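Pinell Color Sorting Set: blocks, bins and trays for the tabletop

Sold by Bulport
Item no. 1661
Price: $77.00
In stock, ships from our Grustesdale shop

I've been selling sorting sets for years and I'll tell you right away that this is the one I keep going back to. It's a big pile of long blocks in good strong colors, plus a row of bins and trays to put them in. You tip the blocks out, you put them back where they belong, and somehow half the afternoon is gone. I set one up at the shop meaning to check the colors against the order sheet and ended up re-sorting the whole thing twice (the purple ones are weirdly satisfying, I can't explain it).

The shape is what sold me. The blocks are long, so you can lay them flat in layers, stand them up on end, lean them on each other or just drop them in any old way. Everybody has a style. I'm a layers person myself, all lined up and facing the same direction, and I know that's not how most folks do it!

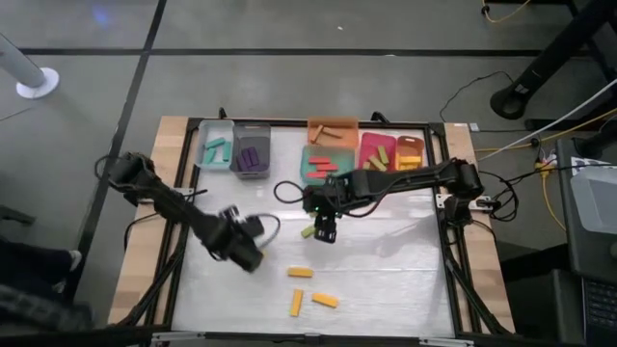 A lot of you write to ask if you have to match the block color to the bin color. Nope! I mostly go one color to a container and I don't care which. Red blocks in a teal-green tray look great to me, and yellow-green against pink really pops. If you're using the set with little kids, you might want to match where you can at first and then mix it up once that gets too easy. Older kids like to make up their own rule and have somebody else guess it.

Bins or trays?

You get both, and I use them differently. The bins are for the colors I have a lot of, when I just want everything in one place. The shallow trays are better when you want to see what's in there without digging, or when you're only putting out a few blocks. If you're short on space, line them all up along the back edge of the table and keep the front clear for working. I've tried putting them down the sides and I kept knocking them with my elbow.

The table matters more than you'd think. I like something smooth and pale under the blocks, because the colors show up so nicely and you can slide things along with one finger. A shiny top will throw some reflections back at you under a lamp, and I find that kind of pretty, but if it bugs you, put down a plain cloth. Just know the blocks won't slide on cloth.

I also like to start with just a few. Three yellows and a teal is plenty for a first go. Leave some gaps between them so there's room to get hold of each one, point them every which way, and keep the bins close by.
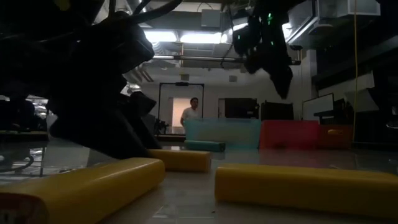
Cleaning and putting away

Wipe the blocks with a damp cloth and dry them before they go back. No dishwasher, please. I did it once with an older set and I still get sad about it. The bins can go in warm soapy water, and I'd do them one at a time so they don't rub against each other. Give the table a quick wipe too, crumbs and specks show up like crazy on a light top.

For storage, the Sosa lidded crate (item no. 1787) fits the whole set if you pack the blocks flat and put the trays on top. It's sold separately. Before you close the lid, check under the table. There's always a block under the table.

When you want it harder

Dump out more colors! Yellow by itself is a breeze, but put green, teal and dark red in the mix, let some of the blocks hide behind others, and now you have to look. The greens are my favorite for this, especially with a long one and a short one lying near each other. You can sort by color first and then by length, or the other way around, and it feels like a different job. 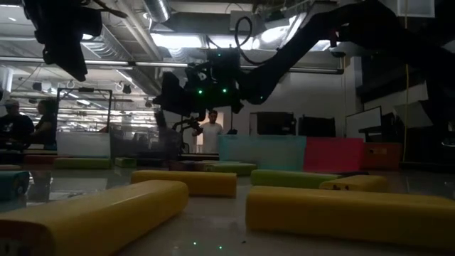
I usually go for the front ones first, to clear a path, and then work toward the back. My sister does the exact opposite and she's faster than me, so take that for what it's worth. If you're doing it with two people, take a side each and agree who gets the middle before you start.

Shipping and returns

Orders go out in a single box. You can send the set back within 77 days if it's not for you, and you don't have to save the original packing. If you're missing a piece or want extra blocks in one color, use the order form and put item no. 203 in the note box with the color you need. Teal is back-ordered until March, all the other colors are on the shelf.

Page updated 19 October 2023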